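## 4. Tasks and what the arm has to deal with

Draft 1/25/24, numbers still to be checked against the log.

The question we started from is plain enough. Can a single arm, with a cheap two-finger hand and no help, do the small jobs a person does in a kitchen without thinking? Turn a dial. Put a tub away. Shut a door. Earlier work on the Larnholm task list says yes for most of these, but the list was scored with a person free to step in and nudge things back. We don't allow that.

All runs are in simulation, in the Himwood kitchen set. 18 tasks in total, 1,000 tries each, split evenly over the room layouts. Layouts differ in where the counters sit, what finish the doors have, what is left standing out. Nothing is tidied between layouts – if a thing is in the way of a job it stays in the way. We think this matters more than the choice of learning method, see section 6.

### 4.1 Close work

Most failures in the August runs came in the last part of the reach, when the finger is near the surface and the hand view has little in it. At that range the policy can't see the whole of anything. It gets part of a front, part of a side, some counter, and has to decide from that what it is next to. A person standing back has the room to go on; the hand view does not. Figure 3 gives two hand views of the kind the policy works from.
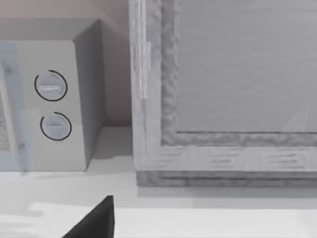
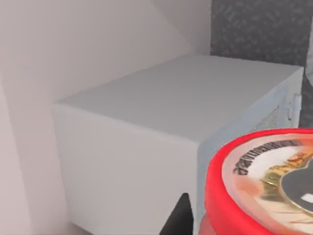 **Figure 3.** Hand views in simulation, finger tip at the bottom of each. First: microwave dials, with a wood-framed panel to the right. Second: a round container with a red lid, close in, and a white box-shaped unit.

Three things make these views hard. Pale on pale is the first. White fronts against white walls give weak edges, and the depth guess drifts when there's no texture to hold on to. Second, things near the hand hide the place the hand has to go. Third, the gaps. A gap between two objects tells the policy how far it can swing, but from close up a narrow gap and a dark stripe of shadow look much the same. We tried feeding in a second view from the shoulder and that helped with the gaps, less so with the rest.

### 4.2 Dials, doors, tubs

Dials first. Turning a dial needs the finger placed on the grip ridge and kept there while the wrist rolls. Placement is mostly fine. Keeping it there is not – the finger rides up and off, and the policy then carries on rolling in free air as if the dial was still under it. It doesn't notice. We added a contact signal from the Sorrentino hand model and the free-air rolls dropped, though the slips themselves stayed. With stacked dials there is also the wrong-dial problem: the arm goes for whichever one it saw last. In 2 of the layouts this was the main cause of failure.

Doors are better than expected. Wide, slow motion, plenty of room for error, and a door half shut can be pushed again. The arm was allowed any contact it liked, so it often used the side of the finger or the back of the hand instead of gripping. Not pretty. We count it as done if the door ends shut.

Tubs and jars are the worst of the lot. A wide lid is bigger than the hand will open, so it has to take the rim or the body from the side, and the rim curves away. Rim grasps tilt. A tilted tub then meets the edge of whatever it is being put on and gets knocked out of the grip, or it lands leaning and falls when let go. Training on more tubs did not cure this. What did help was lifting higher before moving across, a rule so simple that we felt a bit silly writing it down as a result. It costs time on every run, including the ones that would of been fine without it.

We did not use printed labels for anything. Text at that size comes out blurred in the hand view and the policy has no reader in it. Sorting by what a tub says on it is outside this paper.

### 4.3 Scoring

A try is scored as done, part done or failed. Part done means the right object was moved in the right direction but the end state was not met. We report part done on its own and don't fold it in, because half a chore is mostly worth nothing to the person who wanted it done. A dial turned half way is a good example, the food is either heated or its not. Earlier papers do fold it in, which makes side by side reading awkward; table 4 gives both.

Time limits were set from a person driving the same arm by hand controls, then doubled. Under that limit 11 of the tasks are done more often than failed. The rest aren't close. Raising the limit further moved very little, so slowness isn't what is holding the arm back. When it fails it has usually failed early and spends the remaining time pushing at the wrong thing.

The Dostum planner was run on the same tasks as a baseline, with full knowledge of where everything is. It beats our policy on doors and on dials, loses on tubs. Its grasps are chosen once, at the start, and it has no way to change its mind when one tilts. We read that as a small point in favour of looking while moving, but only small, and the planner could likely be patched to regrasp.

Whether any of this carries over to a real kitchen we can't say from these runs. Contact in simulation is kind. Lids don't stick, dials all need the same push, counters have no crumbs on them. The next section takes the tasks with the highest scores and makes the contact worse on purpose.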